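Faltach Archive Opens Reading Service for the Munro Papers

19 Jul 2023

The Faltach Regional Archive has opened a public reading service for the Munro Papers, the business and family records of the Munro paper mill at Grornville. Readers may now request material from the first part of the collection, which covers the founding of the mill, its early correspondence and the wage books kept by its counting office. The remaining parts will be released as cataloging is completed.

The Munro Papers came to the Archive by deposit agreement after the closure of the mill's former offices. The collection fills 212 boxes and includes letters, account books, maps, sample sheets, building plans and a long run of order ledgers. It had been stored in several rooms of the office building, in an order that reflected the habits of successive clerks more than any formal filing scheme. Archive staff have kept that order wherever it could be recovered, and the catalog notes the room and shelf from which each group of records was taken.

Hạnh Lâm, Head of Collections, has directed the work since the deposit was signed. "The Munro firm wrote a great deal down," she said at the opening of the service. "A historian of wages will find what is needed in these books, and so will a person who wants to know what a great-grandmother did in the rag room. We expect both kinds of reader, and the catalog has been written for both."

The first part of the catalog can be searched in the reading room and on the Archive's public terminals at the Grornville library. Each entry gives a short title, the covering dates, the physical extent and any restriction on use. Personal names have been indexed from the wage books and the tenancy registers for the mill cottages. Readers should note that spelling in the wage books is inconsistent, and that one family may appear under several forms of the same name. A list of known variants is held at the inquiry desk and is updated as readers report new ones.

Correspondence forms the largest series. The outgoing letters were copied into bound volumes, and most are legible, although the ink has faded in the earliest of them. The incoming letters were folded into packets and tied by year. They come from rag merchants, printers, carriers, insurers and the makers of felts and wire cloth, and they show in some detail how the mill dealt with shortages of water in dry summers and with the loss of its bridge. Two packets were damaged by damp before the deposit and cannot be produced until they have been treated.
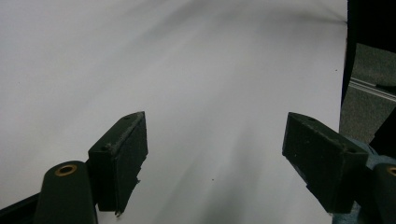 Letters between the mill and its customers often turn on questions of quality. Printers complained of uneven weight, of sheets that took ink badly and of reams that arrived short. The firm's replies are courteous and firm in equal measure, and a number of them refer to trials carried out in the finishing room. The trial books themselves survive for only part of the period. They are listed in the catalog under Finishing and may be ordered in the same way as the ledgers.

The cataloging was carried out with a system supplied by Zemameck, which the Archive adopted for all new collections in January. Staff entered descriptions directly at the shelf, and the entries were then checked by a second cataloger before release. The Archive intends to move its older catalogs to the same system in stages. Until that work is finished, readers whose research extends to the parish, harbor or school records will need to consult the card index as well as the terminals.

Reading room arrangements

Material from the Munro Papers is stored off site and must be ordered in advance. Requests received before noon will normally be ready by the following working morning. Readers may have two items on the desk at one time, and further items will be held at the counter until the first are returned. Large plans are produced on the map table, which should be reserved when the order is placed.

New readers are asked to bring proof of identity and address. A reader's card is issued free of charge and is valid for all collections held at Faltach. Pencils only may be used in the reading room. Bags, coats and umbrellas are to be left in the lockers by the entrance, and a clear bag for papers and a laptop can be collected from the desk. Food and drink may be taken in the garden room on the ground floor.

Readers may take photographs for private study after completing the usual form. Flash is not permitted. Volumes with weak bindings must be left on the supports provided, and staff will turn the pages of the earliest letter books on request. Copies intended for publication are supplied by the Archive, and the written consent of the depositor is required. Applications for consent should be sent to the Archive, which will forward them – the depositor does not correspond with readers directly.

A small number of records are closed. These are chiefly accident reports and medical notes concerning employees who may still be living. Closed items appear in the catalog with a short title and the year in which they will become available. A person who wishes to see a record about himself or herself, or about a close relative who has died, may write to the Head of Collections for advice.

Talks and family history sessions

Dougal Geddes, who joined the Archive as Outreach Officer this spring, will lead a program of talks on the collection through the autumn. The opening talk will consider the mill cottages and the families who rented them, and will draw on the tenancy registers and on a set of rent disputes that ran for several years. Later talks will deal with the rag trade, the building of the second machine house and the firm's dealings with local schools, to which it supplied paper at a reduced price.

The talks will be held in the lecture room at Faltach, which seats 200. Admission is free, but places should be reserved through the inquiry desk. The lecture room is fitted with a hearing loop, and step-free access is by the courtyard door. Notes will be available afterward to those unable to attend.

Mr. Geddes will also hold family history sessions at the Grornville library. These are intended for people with a connection to the mill who have not used an archive before. Each session begins with a short introduction to the wage books, after which those attending may search the name index with the help of staff. "People often arrive with one name and a story they were told as children," Mr. Geddes said. "We would like them to leave knowing which volume to ask for next."

The Archive would be glad to hear from anyone who holds photographs, letters, pay slips or other papers relating to the mill. Items may be offered as gifts or lent for copying. The period between the closing of the last bound letter book and the firm's move to new offices is poorly represented at present, and material from those years would be especially welcome. Owners are asked to write with a brief description before bringing anything to Faltach, so that a member of staff can be on hand to receive it.

Next stage

Work has begun on the second part of the collection, made up of the order ledgers, the maps and the engineering drawings. The ledgers are in sound condition and will be released first. Many of the drawings are rolled and will need to be relaxed and flattened before they can be described, and a date for their release has not been set. Readers with an urgent need to consult a particular drawing may apply in writing, giving the building or machine concerned, and the Archive will advise whether it can be produced under supervision.

Corrections to the first part of the catalog are welcome. A form is available in the reading room, and comments may also be left with staff at the Grornville library. Please quote the full reference number of the item as it appears on the terminal. Changes will be made at the end of each month, and the printed copy of the catalog kept at the inquiry desk will be replaced at the same time.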